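Bandum Simulation Set: Frequently Asked Questions

What does one example contain?

Rendered wrist camera views and the gripper commands, stored at 10 steps per second. The set holds 789 examples.
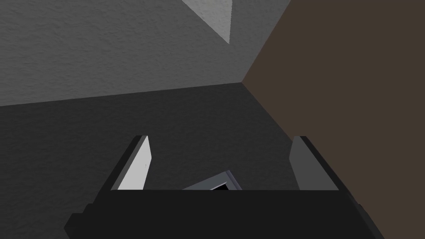 Commands are saved as joint targets -- convert them before training if your policy expects poses.

Are failed attempts included?

Yes. 33 are not; they have broken logs, which leaves 756 usable.

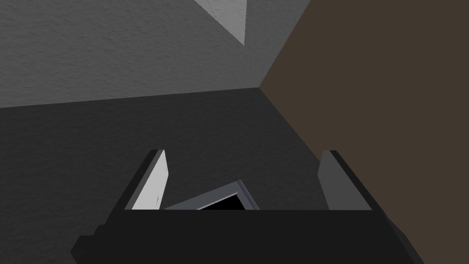 Wrist view, fingers open on either side of a small gray-rimmed object.

Do all views show an object?

No. Views with nothing between the fingers are kept and should not be filtered out.

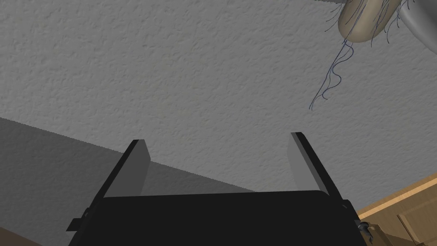 Open gripper against the textured ceiling.

Who handles corrections?

Maya Hakim. Send the example number and the step.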